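Clearing a jaw jam on a hand gripper after picking up long-pile fabric

Applies to: Onmont hand-held grippers with bushed links
Last updated November 28, 2024

Shaggy fabric is the most common cause of jaw faults we get asked about. Fibres work their way into the pivots, the jaws stop short of fully closed, and the opening reading drifts. If you carry on recording with the jaws in that state, the width values in your log will be wrong and the session will have to be repeated. At Lulitz we lost 2,000 grasps in January that way before the fault was traced.

Signs of a jam

The trigger feels heavy near the end of its travel. The jaws spring back slowly or stay part closed. The closed reading no longer returns to zero with nothing between the plates.

One of these on its own is enough to stop work.

Before you start

Unplug the gripper. The jaws can snap shut when a trapped tuft lets go, so keep your fingertips out of the space between the plates, even with the power off. You will need blunt tweezers, small curved scissors, a soft brush and a torch.
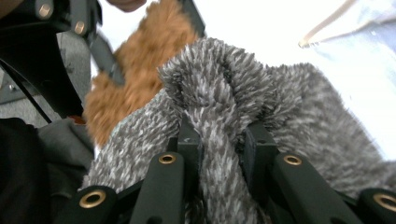
Long-pile fabric gathered between the gripper plates. Check the link ends with the brass bushings for stray fibres.

Clearing the jaws

1. Support the fabric with your free hand so its weight is not hanging from the jaws.

2. Release the trigger slowly. If the jaws open, lift the fabric straight out. Do not pull it sideways, as this drags fibres across the links.

3. If the jaws stay shut, snip the trapped tufts close to the plates. Cut the fabric – never lever the plates apart with a screwdriver. A bent plate cannot be straightened well enough to use again.

4. Shine the torch on each bushing and pick out any fibres with the tweezers. Turn the link a little and look again.

5. Brush the whole linkage. Do not oil it. Oil holds lint and the fault will be back within days.

6. Open and close the jaws by hand 3 times, then reconnect and reset the zero.

If the reading is still more than 2 mm out after a reset, take the gripper out of use and ask Trultport for a replacement linkage.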